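Tiempo de lectura: 2 minutos

Buscamos personas con paciencia para ordenar galletas (y ganas de merendar después)

Hola a todas y a todos. En Bistari llevamos ya un tiempo preparando cajas surtidas de galletas, bollería y caramelos para regalar, y con la campaña de noviembre encima necesitamos manos. Somos un equipo pequeño y bastante casero, de los que se ponen a clasificar paquetes encima de una cama si hace falta, con los recipientes de plástico al lado y todo a la vista. Si te gusta que las cosas queden bien puestas, sigue leyendo, por favor, que esto te puede interesar.

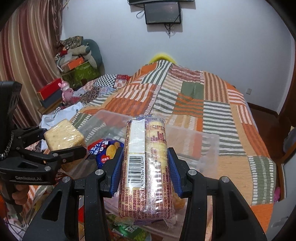 Galletas en envoltorio transparente, con el recipiente de plástico detrás.

Queremos formar un grupo para preparar alrededor de 70 cajas. El trabajo consiste en separar los paquetes por tipo, mirar la fecha de cada uno, apartar los que tengan el envoltorio abierto y colocar lo demás con un poquito de gracia - las galletas altas de pie, lo delicado arriba y los caramelos en los huecos. Parece poca cosa, ya lo sé, pero la primera vez cuesta más de lo que una imagina, sobre todo con los cilindros de galletas finas, que se parten con mirarlos.

No pedimos experiencia. Muchas etiquetas vienen en chino, así que si lo lees nos harás muy felices; si no, Josiane Baudry ha preparado una hoja con los nombres y te la explicará con todo el cariño del mundo. Cada turno dura dos horas, se paga al terminar y hay té para quien quiera (también para quien llegue corriendo y sin desayunar). 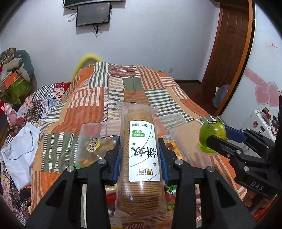 ¿Puedo apuntarme si tengo alergia a los frutos secos?
Preferimos que nos lo cuentes antes de venir, porque en las mesas de Bistari se manejan productos muy variados y no podemos garantizar que no haya trazas.

Para participar, escribe unas líneas a Jérémie Deschamps o déjale una nota en el buzón de la entrada, con la referencia 581, tu nombre y las tardes que tengas libres. Recibimos solicitudes hasta el 11/7/18 y contestamos a todo el mundo, aunque a veces tardemos un pelín. ¡Nos encantará conocerte!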